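The left arm at Stamgate had logged 2854 cycles when its wrist began to drift. Bogdan Sandu drove over from Wutham with a torque driver, a feeler gauge and the Juteck service sheet, which called for a check of the gripper at 4000. He wrote 2023-07-29 at the top of the sheet and put both arms in hold over the notebooks.

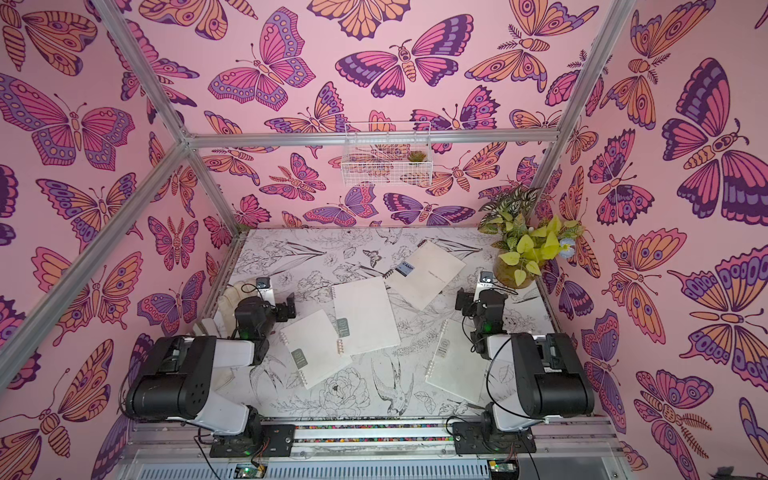
How often should the finger screws be checked? Every 70 hours of running, and again after any hard contact.

Aurel Dinu read the offsets aloud from the console. Joint four was fine. Joint five was fine. The gripper closed late by 234 counts, and it had done so on every close in the log.

"Ciobanu would shim it," Aurel said.

"Ciobanu shimmed it in October."

Bogdan jogged the wrist down toward a notebook and stopped short of the cover. He opened the fingers, closed them to a narrow gap, and asked for the number again.
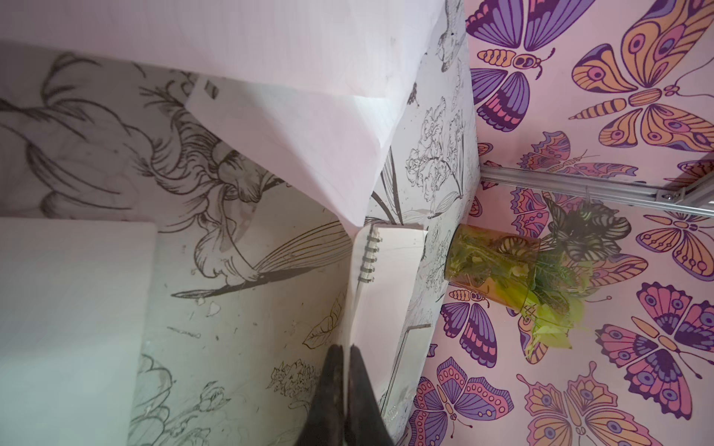 The number was the same. He backed the wrist off, locked out the power and took the left finger off its carriage. The shim was still under it – nearly worn through at one corner. He measured the good corner, wrote the value on the sheet and cut a new one from steel stock.

"Will you tell him?" Aurel asked.

Bogdan set the first screw and waited for the driver to click.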